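Kitchen robot procurement

Kitchen robot procurement is the planning and buying of arms, grippers and props for a robot that handles food packages and kitchenware. Mostly small labs and test kitchens. Budgets get set in February, orders go out in spring.

Arm and gripper

Biggest line by far. The Rutside price guide (2023-03-02) puts a spare finger set at $228, mounting plate extra. Wrist camera usually quoted seperately. Check cable length before ordering, and ask about lead time, 30 days is normal at Plustska.

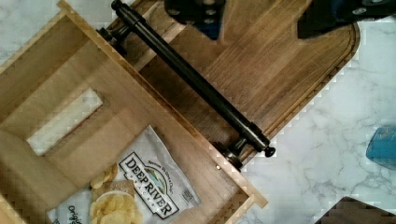

Props and work surface

Cheap, often forgotten. The Bemen checklist allows $500 a year, Yao gives no number. Typical items:
Trays and cutting boards, wood
Snack bags, cereal boxes
Plush or plastic food
Mugs, lids, wooden spoons

Real packages crush and need replacing, so buy doubles. Plush food lasts longer.

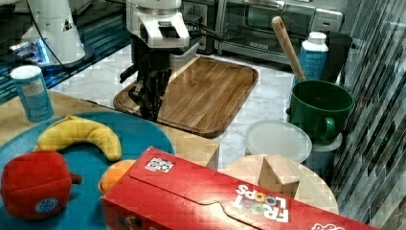 Bench space is the other cost people leave out. Arm needs clearance overhead plus a route for the cables. A marble counter with a toaster oven at the back and a wall outlet close by covers power, but a big cutting board and a round tray eat up the room quick. Measure first. Plustska lists a basic bench at $1,529, delivery not included. Code stickers, like the small one on the Froot Loops box, go under supplies and not equiptment.

See also: Gripper maintenance, Lab consumables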